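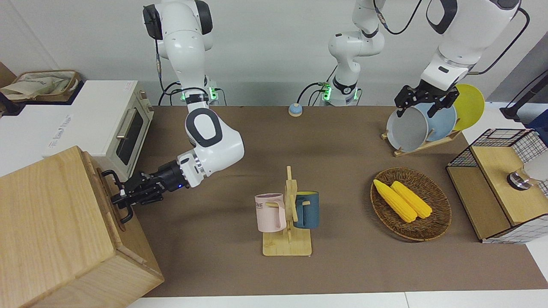 ¿Por qué hablamos de las rayas en una charla para escolares, si todos preguntan por los tiburones?
Porque las rayas de nuestra bahía ponen sus huevos muy cerca de la orilla, y un niño puede encontrar las cápsulas vacías en la arena y aprender con ellas en la mano.

Notas para la charla, miércoles 13 de noviembre
Sala pequeña del centro Wavora. Presenta Araceli Barrios.

Empezar despacio. Saludar a las maestras. Decir que yo no soy bióloga, que coordino las salidas a la playa de Darer desde hace tres cursos.

Punto 1. La cápsula. Muchos la confunden con un alga seca. Pasar las dos cápsulas de mano en mano (pedir cuidado con los cuernos, se rompen).

Punto 2. Lo que hicimos en septiembre. Fueron 14 salidas y recogimos 973 cápsulas. Decir la cifra y hacer una pausa. Explicar que 100 estaban demasiado rotas para saber la especie y que las guardamos aparte.
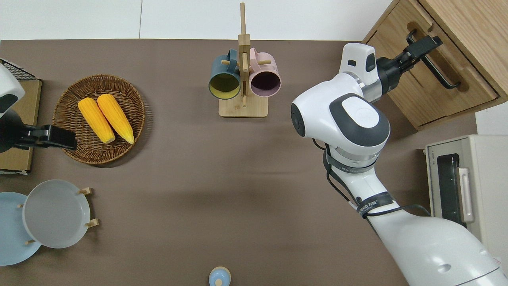
Después de la pausa, contar cómo se remoja una cápsula: una noche en agua dulce, hasta que recupera su forma. Solo entonces se mide. El grupo de Arnaud midió las suyas en seco y tuvimos que repetir todo el trabajo.

Punto 3. Qué pedimos a las escuelas. Una clase, una playa, una mañana. Que anoten el lugar y la fecha de cada hallazgo. La playa de Brositz todavía no tiene escuela; preguntar si alguien la quiere.
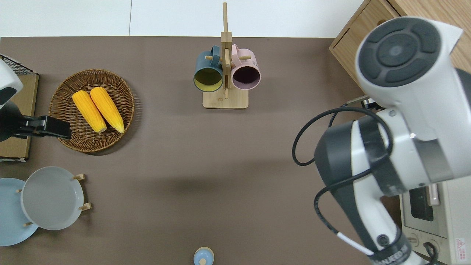
Cesta con dos mazorcas, sobre la mesa.

Si hay tiempo: leer la carta de la alumna de 18 líneas. Si no hay tiempo, pasar a las preguntas.

Recordar: las cápsulas con embrión se dejan en el agua, no se llevan a clase. Repetirlo dos veces.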